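Dradedent puts three grippers through the same rack job, in simulation first

Results of Gonudel comparison released today, full trial data to follow in April

19 Nov 2021 - Dradedent, which builds automation for small server rooms and test labs, has released first results from Gonudel, its side-by-side trial of robot grippers for work at the equipment rack. Three grippers. One arm. Same table, same rack, same set of moves, all run in simulation before any hardware gets bought or bolted down.

The short version: the narrow two-finger gripper from Brolska came out ahead on reaching the rack front without a bump. The Sikora wide-jaw model held its position best once it got there. Dradedent's own in-house gripper finished third on speed and second on everything else, and is going back for new fingertips.

Why racks

Customers keep asking for it. Drives to swap, cables to reseat, a power button to press at 3 in the morning with no one in the building. Most grippers on the market are sold for picking parts out of bins and putting them in boxes. A rack is a different job. The front is flat and crowded, the posts get in the way, and the arm has to come in from the side because that is where the floor space is. A gripper that looks great on a spec sheet can be 200 grams too heavy at full reach and then the whole forearm starts to sag.

How the trial was run

Each gripper was mounted on the same simulated arm and sent through 2850 approaches to the rack. Start positions were shuffled every time. Rack angle too, within limits. Lighting was changed between batches so the camera side of the software did not get to lean on one easy setup.

Six moves were scored: approach, touch, press, hold, slide and retreat. Points came off for contact with the posts, for touching the wrong part of the front, and for any run where the wrist had to unwind and start over. A run that timed out scored zero. No partial credit, which the software team argued about and lost.

The same controller settings were used for all three grippers. Dradedent knows this does not flatter everyone. Sikora ships its gripper with its own tuning profile and a second round using each makers settings is planned.

What came out of it

Brolska two-finger: cleanest approach, fewest post contacts. Weak on the slide move, where the fingertips tended to skate.

Sikora wide-jaw: slowest on approach because of its width. Strong on hold and press. Best choice so far for anyone whose rack sits well clear of the wall.

Dradedent in-house: steady on retreat and good on touch, slow overall. New fingertips are already drawn up.

Swapping the wrist camera made less difference than expected. Two cameras were tried with each gripper and the scores moved by around 6 percent, mostly on the touch move. Controller delay mattered far more. Adding even a short lag hurt all three grippers, and hurt the wide-jaw the most.

What happens next

Real hardware. Dradedent has a bench set aside and the Brolska and Sikora grippers are on order. The plan is to repeat a smaller set of approaches on a physical rack over the winter and publish both sets of numbers next to eachother in April, including the ones that do not match.

The scene files, scoring sheet and run logs for the simulated round are free to download from the Gonudel project page. Labs that want to run a fourth gripper through the same moves are welcome to, and Dradedent will add results to the table if the logs come with them. Please use the scoring sheet as is. Changed weights can not be compared.

About Dradedent

Dradedent designs and tests automation for small server rooms, labs and repair benches. Gonudel is its open comparison project for grippers, cameras and controllers.

Media and trial questions: use the press form on the Dradedent site. Larger versions of the image below on request.

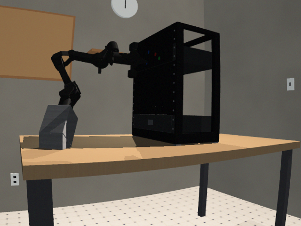
Gonudel simulation: arm on the tabletop with its gripper at the front of the equipment rack. Image: Dradedent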